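Section 4: Filing a Document with the Orkham Court Registry

Welcome back! By now you should have your Maltach account open and your case number handy (ours, in these steps, is 2207). Filing takes a little patience the first time, so pour yourself something nice and go slowly.

1. Sign in and choose My Cases, then type your case number in the search box.
2. Click Add Filing and pick the type — motion, reply, or notice.
3. Attach your document as a PDF. Keep the file name short and leave out commas.

Note: The summary box holds 800 characters, and it really does stop there, so write yours out beforehand if you tend to ramble like me.
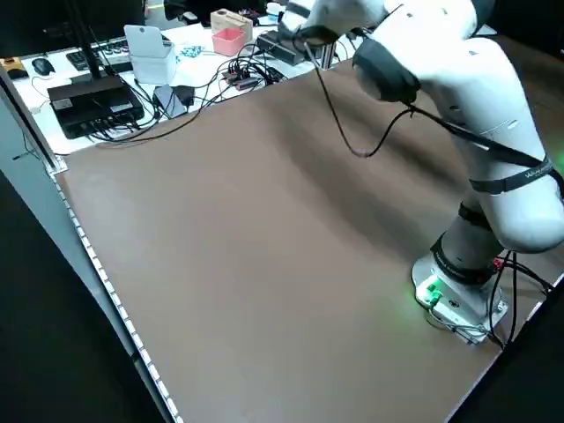

4. Check the names of both parties against the original complaint, letter by letter.
5. Click Submit and wait for the receipt page, which can take almost 90 seconds on a busy morning.
6. Save 2 copies of the receipt, one for you and one for the other side.

Caution: Don't press Submit again while the page is loading, or you may be charged a second fee. If that happens, write to Shanthi Saha at the registry desk and include both receipt numbers.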